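Saturday, April 29, 2023

The folding problem

I own 14 t-shirts. I know this because they were all on the bed this morning, in the shape of one large t-shirt, and I had to get to the mattress somehow.

My washing system has two stages. Stage one is the line, where I am competent. Stage two is the chair in the bedroom, where clean clothes go to become slightly less clean clothes. There was supposed to be a third stage involving drawers, but it lapsed some time in December and I never got round to reviving it.

Then Tracey Whitlock came to stay. Tracey folds. She folds tea towels, she folds plastic bags into little triangles, and on her second morning she folded my pyjamas while I was still looking for them. She watched me do a t-shirt (in half, in half again, then a sort of resigned roll) and asked whether I had ever considered using a table.

I had not. I fold standing up, against my own chest, with my chin as a third hand. I'd assumed this was how it was done. My mother did it that way and she raised five of us.

A table, though, changes the job. You lay the shirt out flat and you get to see what you're dealing with, sleeves and all, and most of what you're dealing with is creases. Tracey's advice is to smooth from the middle outwards with the flat of your hand before you fold anything, and to do the sleeves first. I used to leave the sleeves to find their own way in. 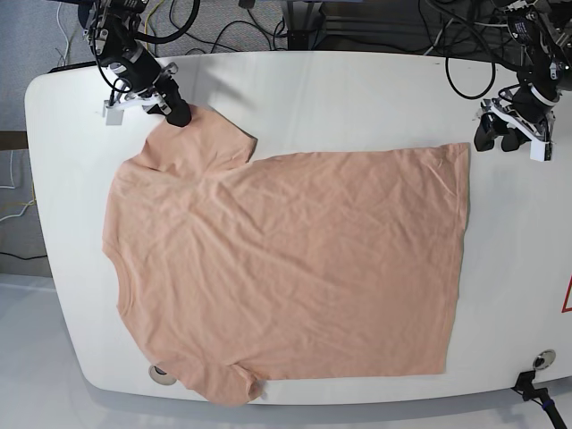 Plain shirts are the hardest, I reckon. With a print on the front you've got something to aim for, a bit of faded band logo to keep in the centre. A plain one gives you no help at all. You fold one side in, then the other, and end up with a tidy parcel that is wider at the top than the bottom, like a coffin for a budgie.

Soft cotton is worse again. The stiff shirt I got free from Drorden for going to a trade night folds like cardboard and wears like it too. My favourite one, washed to the point of surrender, won't hold an edge for longer than it takes to pick it up.

Anitha Raju at work hangs all of hers. Every one, on matching hangers, in order of colour. I admire this the way I admire people who run marathons, from the couch and with no plans to join in. I also have 600 millimetres of hanging space, and most of that is taken up by a winter coat and a suit I bought for a wedding in 2000.

So, the drawer. I did all 14 this afternoon on the kitchen table, having first relocated the mail, the fruit bowl and the cat — the cat twice. The first few were terrible. The last few were only a bit crooked, and stood up on their ends in the drawer the way Tracey says they should, until I took one out and the rest lay down.

The chair is clear, anyway. I sat in it for a while. It's not very comfortable.

Socks are still on the line.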